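# Slow Hands

The first thing a new operator learns is to stop hurrying. A person can clear a packing table in a few minutes without thinking about it. A robot that is meant to learn from that person needs every reach and every grip done at a pace it can record, with both arms steered by remote control from a chair.

Trikdale runs its training floor in a former carpet showroom. The operators sit in a row, each with a pair of hand controllers and a screen fed by small cameras on the robot's wrists. They pick up, turn, place and let go. Then they put everything back and start over. A simple task gets 200 takes before anyone trains on it. Packaging gets 800, and the team has asked for 1,000. 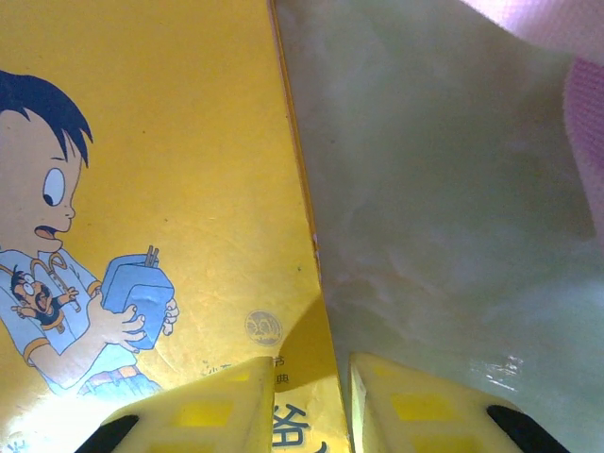
FURTUNĂ, October 31, 2019 - Packaging is the work operators complain about most. Cardboard creases and shines under the lamps. Clear plastic is worse, as it crumples into a new shape at every touch and the wrist camera sees cloudy patches where the operator expects an edge. With a printed yellow panel on one side and a wrinkled sheet on the other, the fingers have to come in along the line between them, and the operator has to judge that line from a screen.

The early method was simpler. Until March, trainers stood beside the machine and pushed its arms through the motion by hand. It worked well for drawers and bottles. For soft things it was tiring, and the trainer's own arms kept getting into the camera view. Remote control fixed that and brought a new problem. The operator feels nothing through the controllers, so a light pinch and a hard squeeze look much the same until something bends.

The software, called Flalis, marks each take as keep or discard. A second program, Allow, decides when the robot may try the job alone. Operators argue with both. A take with a fumble and a recovery used to be thrown out, but the team now keeps 300 of those on purpose - a robot that has only seen clean grips has no idea what to do after a bad one.

Shifts on the packaging bench are kept to half a day. After that, the operators say, their thumbs get heavy and the takes start to look alike.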